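How to clean and sanitise a bottle-fed water cooler

Last updated March. Rewritten after too many emails about the old one.

Right. Floor-standing cooler, big bottle upside down on top, two taps. Mine's a Wellex, the tall one, in a unit in Morden. Most of the others come apart much the same way, but check your booklet for the reservoir and the drain. If yours is plumbed in to the mains, wrong page, different job.

Allow a morning. Most of it is waiting.

What you need

Sanitiser made for drinks equipment. I use Chala tablets.
Descaler, if you have a hot tap. Tornosine, the liquid.
A clean bucket, and a second one for waste.
A measuring jug.
Soft bottle brush, and a thin one for the taps.
Kitchen roll, lots.
Gloves.
A full bottle of water for rinsing. Don't skimp here.
A fresh bottle to go on at the end.

No washing-up liquid inside the tank. You will taste it for weeks.

Before you start

Switch off at the wall and pull the plug. Not just the hot switch round the back, the actual plug. Then leave it until the hot tank has cooled. I unplug at 4 in the afternoon and do the job the next morning. If you can't do that, run the hot tap into a jug every so often and see whether it's gone properly cold before you open any drain.

Put a sign on it. Somebody will plug it back in otherwise.

Taking it apart

1. Bottle off. Easier when it's nearly empty, so time it. If it's still half full get a second person, and tip it upright quickly.

2. Lift out the bottle collar and the spike (the bit that goes up inside the neck of the bottle). On the Wellex it's a quarter turn anticlockwise, then up. Stiff the first time.

3. Take out the baffle plate if you have one. Round plastic disc on a stem, sits in the cold reservoir. Note which way up. I didn't, once.

4. Drain from both taps into the waste bucket until nothing comes.

5. Now the drain plug, low down on the back. Bucket under it, cap off, rubber bung out. There's more left in there than you think. The bung goes straight in a cup, they roll.

6. Drip tray off. Usually the worst bit of the whole machine, no idea why people leave it.
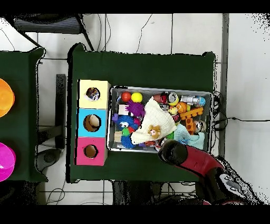
Custódio Serrano wrote in under the old version to say the drain bung should be changed at every clean and not just when it looks tired. His went hard, looked fine, and let go overnight on to a carpet. I've started doing it. They cost next to nothing, order a few.

Descaling (hot side only)

Skip this if you're cold only, or in a soft water area with no scale showing. Bottled water varies a lot, mind. Look at the dry residue figure on the label. The one we used to have delivered was 430 milligrams a litre and furred the hot tank up something awful. The one we have now is 32 and I hardly bother.

Bung back in, drain cap on hand tight. Mix the Tornosine with 900 ml of water in the jug, using the dose on the pack. Pour it into the reservoir, then top up with plain water until it runs from the hot tap. That way you know the hot tank is full. Close the tap.

Leave it for as long as the pack says. Don't plug it in to speed things up.

Drain from the hot tap, then from the back. White flakes are normal. Keep going until they stop. Then rinse through with clean water, twice at least, draining from the back both times.

IMPORTANT: all the descaler has to be out and rinsed before any sanitiser goes in. Descaler is acid. Chlorine tablets and acid together give off chlorine gas. Don't mix them, don't share a bucket, don't do "both at once to save time". If in doubt rinse again. Window open throughout.

Sanitising

Clean bucket, clean water, Chala tablets at the dose on the tub. Let them dissolve completly before you pour, bits stuck in a tap are a pain.

Brush the reservoir first with some of the solution. Walls, floor, round the rim, the hole where the hot feed goes down. It's not meant to be a scrub. Scratched plastic holds dirt, so soft brush only and nothing green and scratchy.

Fill the reservoir. Run each tap until you can smell the solution coming through, cold first and then hot. Top up again so the level is above where the water normally sits.

Collar, spike, baffle and drip tray all go in the bucket with what's left. Push them right under.

Leave it for the contact time on the tub. Set a timer. Longer isn't better, some of the cheap tanks don't like it.

While you wait do the taps on the outside. Thin brush up the spout, both of them, then wipe round the levers and the red child catch on the hot one. The spout is what people touch with the rim of their bottle, so it gets more muck than the tank ever does. Wipe down the front as well. And pull the thing out and get the dust off the grille at the back with a dry brush, it'll run quieter.
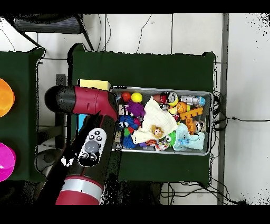

When the timer goes, drain everything. Taps first, then the back, same order as before. Tip the bucket of parts out and rinse them seperately in fresh water.

Rinsing. Three fills minimum, using your spare bottle and not the mains if your mains is hard. Fill, run both taps, drain. Fill, run both taps, drain. And again. Smell the last lot. Any whiff of swimming pool, do another.

Putting it back

Drain bung in (new one), cap on. Baffle in, right way up. Spike and collar, quarter turn clockwise until it clicks.

Wipe the neck of the new bottle with sanitiser before the cap comes off. People do the whole job beautifully and then stick a bottle on that's been rolling round the back of a van.

Bottle on. Wait for the glugging to stop. Run the cold tap till it flows smoothly, then the hot tap till it flows smoothly. Only then plug in. An empty hot tank with the power on will trip the cut-out or worse.

Check round the back for drips after ten minutes, and again before you go home.

First couple of jugs down the sink. Then it's fine.

Quick fixes

Water tastes of plastic: new collar, usually. Run more through.

Water tastes of chlorine: not rinsed enough. Drain and go again.

Hot tap spits: air in the tank. Run it with the heater off.

No hot at all: the cut-out. Little reset button on the back on some models, call the supplier on others.

Reservoir overflows: hairline crack in the bottle. Swap the bottle before you blame the cooler.

Green tinge in the tank: it's standing in the sun. Clean it, then move it.

How often

I do the full clean every three months and the taps and tray weekly. If your cooler is rented the supplier may do it for you, so check the contract before you take anything apart. Write the date on a bit of tape inside the collar, and wipe the old one off first.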